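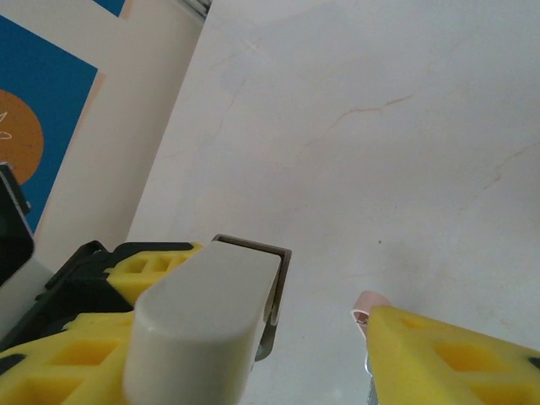 Dana Sánchez
Contributing writer, home automation

The builder works evenings at Uvside, a shared workshop, and calls the gripper Trestance. It is on version 11. Both fingers are yellow, with rows of rectangular pockets in the body. "A solid finger weighed too much for the wrist," he said. "The ribs carry the load."

Each tip has its own pad, one grey and one a pale pinkish beige. He tunes them separately — grip force first, then the angle of contact. "I change one pad, run 200 cycles, and write down what slipped. Then I change the other."

The controller code, which he named Zoltden, is 1577 lines long. Most of it deals with closing speed. "The last 2 millimeters are slow on purpose," he said. The wrist joint still has some play in it, and he plans to replace the bearing in January.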